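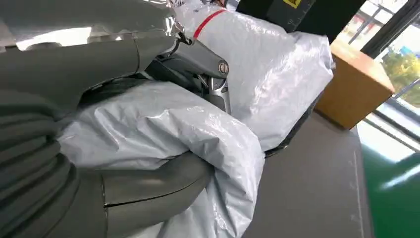 The arm's gripper, with its silver joints and small screws.

Owners of the Plimik, the little handheld console from Trerside that has been out of the shops for years, have something lovely to look forward to this October, when a fan-made update arrives that lets the machine save games to an ordinary memory card again.

The work has been led by Shona Ritchie and Garba Idahosa, who met on a forum for old consoles and have spent their evenings since the spring picking through the way the Plimik stores its files (a slow business, by all accounts, and one that involved a great many cups of tea). The original software only ever recognised cards from a short list, and most of those are now very hard to find second-hand for less than £40.

"We just wanted people to be able to finish the games they'd started," said Ritchie. "My own brother had been stuck on the last level of Tramano for nine years!"

So far 466 people have tried the test version, and 70 games have been checked from start to finish. A few still freeze on the loading screen, and Idahosa asks anyone who runs into trouble to post the name of the game and the card they were using on the forum. The update will be free to download, and players are advised to copy their old saves before installing it.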